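Gellberg Adult Learning
Making and Mending, Unit 3: Working at a shared table
Handout for session 11
Tutor: Kaan Kırmızıgül

This unit is about small parts and how we lay them out before any assembly begins. Read it before you come in. You will need a pencil, a tray and the parts list from Unit 2.
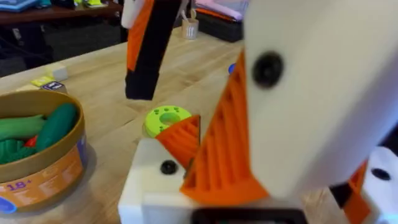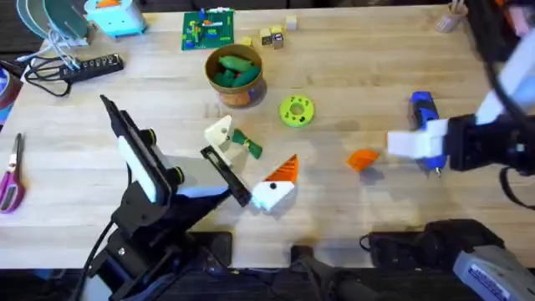
1. The surface

Use a light, plain table top wherever you have the choice. Pale wood is good for bright parts, as lime green and orange show up well against it. White parts are harder to pick out, so give them more room. Wipe the top before you start and check the joins between the strips for grit.

2. Sorting

Sort by shape first and by colour second. Students often do it the other way round and end up with a wheel in with the blocks. Use these groups:

- Round parts: wheels, rings, discs, anything with a hole through the centre
- Blocks: anything with flat sides, with or without a hole
- Cones and wedges
- Soft parts

Soft parts go in a cup or tub, standing upright. Don't put hard parts in on top of them.

If a part fits two groups, put it with the blocks and write it on your sheet.

3. Spacing

Leave a hand's width between groups. Keep the middle of the table for the parts in use and the edges clear for elbows. Wheels should be laid flat.

4. Hand tools

One tool out at a time. Stand it up if it has a base, otherwise lay it down with the working end facing away from you. Cables run off the nearest side and never across the parts.

5. Putting away

Count back against your list. Boxes from the Murnside store are numbered, and ours is 188. Missing parts go in the book by the door, with your initials.

For next time

Draw your own layout from above, to any scale. Label the groups. Bring the sheet with you, as we shall use it when we start on Unit 4 in September.

Filed under: Course handouts > Making and Mending

2689 views | 3 comments | 11 shares

Related handouts
Choosing a glue for small repairs
Reading a parts list
Storage tubs and labels: notes from the Dretwood workshop
Unit 4: Joining blocks and wheels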